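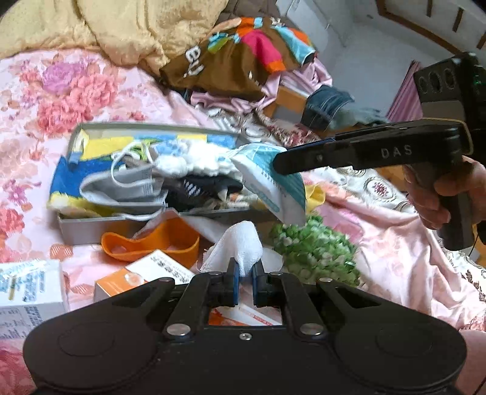
Chapter 5
Sorting Small Things: Boxes, Trays and the Bed as a Work Surface

In this chapter you will learn
How to choose a surface for sorting
How to divide a mixed box into groups
What to keep with first-aid supplies, and what to keep apart
How to handle a pile of socks
How to write a contents label

Key terms: mixed box, open container, holding pile, home place, contents label

5.1 The mixed box

Most homes have at least one box that holds things with nothing in common. It may start as a place for face masks. Then a cotton cloth goes in, then a patterned scarf, then a packet of something from the drugstore. In this book such a container is called a mixed box. A mixed box is easy to fill and slow to use. A person looking for gauze has to lift out the cloths first, and the ear loops of a mask catch on whatever is next to them.

Chapter 4 dealt with large items such as coats and bedding. Small items need a different method. They are light, they slide under one another, and many of them come in packaging that takes up more space than the contents.

5.2 Choosing a surface

A table is the usual choice, but in a small home the bed is often the largest flat area available. It is a good height for a person sitting on the edge, and things set down on it do not roll far. It has two drawbacks. The surface gives under weight, so cartons stood on end tend to tip over. A busy print also makes small items harder to see. Floral bedspreads with large peonies are a common case: a small yellow cloth or a folded paper sheet can be overlooked against them. Spread a plain sheet over the part of the bed where the smallest items will go.

Push comforters and jackets to the back of the bed before starting. They do not have to be folded yet.

5.3 First groups

Take everything out of the box and place each item in one of these groups.

Medical and hygiene: gauze, masks, cotton, sealed packets, cartons with printed instructions
Cloth: scarves, small towels, fabric pieces
Clothing: socks, gloves, underwear
Decoration: artificial leaves, ribbons, ornaments
Paper: leaflets, receipts, drawings
Holding pile: anything that cannot be placed within a few seconds

Gauze that has been out of its wrapper should not go back with the sealed supplies. It can be kept for cleaning or thrown away. Cartons stay with their leaflets. If the printing on a package is in a language the sorter does not read, the package goes to the holding pile until someone in the household can read it. Do not guess from the picture on the front.

Decorations are light but wide. A bunch of plastic leaves placed in a box of masks will fill half of it, and it should have its own home place.

5.4 Open containers

An open container is any box, tray or basket without a lid. Deep boxes suit items that stand upright. Shallow trays suit items that are used daily, as everything in them can be reached without digging.

Socks are the usual example. Tip them into a shallow tray in one heap and pair them from the top down. Begin with the socks that have a print or a logo, as these are quickest to match, and leave the plain dark ones for last. Fluffy socks are bulky and are best kept along one side. A metal tray can be lined with paper or a child's drawing.
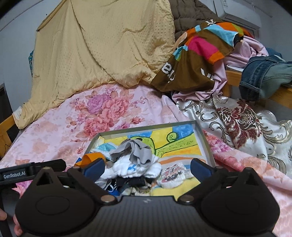 Single socks go to the holding pile until the next wash has been put away. After that, a sock with no partner can be moved to the cloth group and used for dusting.

5.5 A household case

Mehrangiz Rostami and Khanyisile Pretorius shared an apartment and kept their small things in a row of Andeck boxes on one shelf. None of the boxes had a label. On 7/18/20 they emptied all of them onto a bed and found 22 items that belonged in the bathroom cabinet. The work took around 5 hours - longer than either had planned - and most of that time went to the holding pile. They then wrote a contents label for each box. In August they checked the shelf again and found that the labeled boxes were still in order, except for one marked "Other."

The case shows a common problem. A box marked "Other" is a mixed box with a label on it.

5.6 Writing a contents label

A contents label lists what is inside in plain words, largest group first. Write it after the box is filled. Use a pencil so that the label can be changed, and place it on the short side if the box will be stored end out.

Activity 5.1
Choose one mixed box at home. Empty it onto a suitable surface and sort it into the groups in Section 5.3. Record which group was largest and how many items were left in the holding pile. Bring your contents label to class.

Section 5.7 begins with drawers.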